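Matte white tabletop finish, satin or dead flat?
Finishing and Coatings > Waterborne

velimir_b
Joined: August
Posts: 20

I'm refinishing a white work table in the back room and need to settle on a sheen before I order. The supplier stocks Brisaver two-pack waterborne in dead flat (5 per cent gloss) and satin (30 per cent). Colour is the same in both, a slightly grey white.

The table gets used for sorting paper, some glue work and the odd cup of coffee. Overhead light is a single fluorescent batten and there is a window on the long side. Glare is my main complaint with the present gloss top.

Has anyone had dead flat on a horizontal surface for more than a year?

Seol_G
Posts: 1,938

Four years on a drafting table. Dead flat burnishes. Wherever your forearm rests, the matting agent gets polished down and you end up with a shiny patch in the shape of your arm. It can't be buffed back. The only repair is to scuff the whole top and recoat.

Go satin and move the light.

apinya.n
Posts: 4

I don't agree with Seol_G on this. Burnishing depends on the resin and the hardener ratio far more than on the sheen level. I sprayed a bench in dead flat with the hardener at the full ratio, left it to cure for three weeks before using it, and there is no patching that I can find under a raking torch.
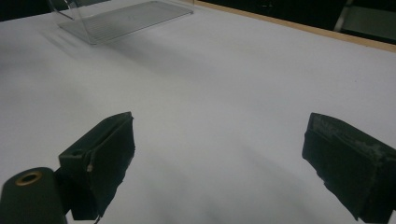 What I would warn you about is cleaning. Flat films hold graphite and newsprint ink in the texture. Dish soap and a soft cloth will lift most of it. Don't use a melamine sponge, as it's an abrasive and will give you exactly the patches described in the last post.

Seol_G
Posts: 1,938

Three weeks is a long time to have a table out of service. Most people put the lamp back on it after two days. I'd also like to know how many hours of use yours has had.

apinya.n
Posts: 4

Most evenings for two winters. Fair point about the cure. If he can't leave it alone, satin is the safer choice.

Ardalan S
Posts: 1,000

Moving the light won't help much if the window is the source. Glare off a horizontal top depends on the angle between the source, the surface and your eye. Sit side-on to the window and look again before you spend anything.

On the colour: a grey white will read darker at the end away from the window whichever sheen you pick. I had a customer send a top back as "unevenly sprayed" and the film build was within tolerance across the whole board. It was the daylight falling off. We turned the top end for end and the dark side stayed where it was in the room.

velimir_b
Posts: 21

Thanks all. I sat side-on to the window and the glare is down by half, to my eye. There is still a streak from the batten.

Is mixing the two sheens workable? Equal parts should land somewhere near 15 to 20 per cent.

Seol_G
Posts: 1,938

Same product line, yes. Stir, don't shake, and strain it. Mix the full quantity in one go or the second coat won't match the first. Do a sample board, as sheen doesn't average in a straight line and it will likely come out flatter than you've worked out.

Mirjana Zupan
Moderator

Mixing sheens is fine within the one line. Please don't mix across brands. Add the hardener after the two are blended, and go by the combined volume.

velimir_b
Posts: 22

Understood. Two litres of each ordered. I'll spray a sample board first and post the result under the batten.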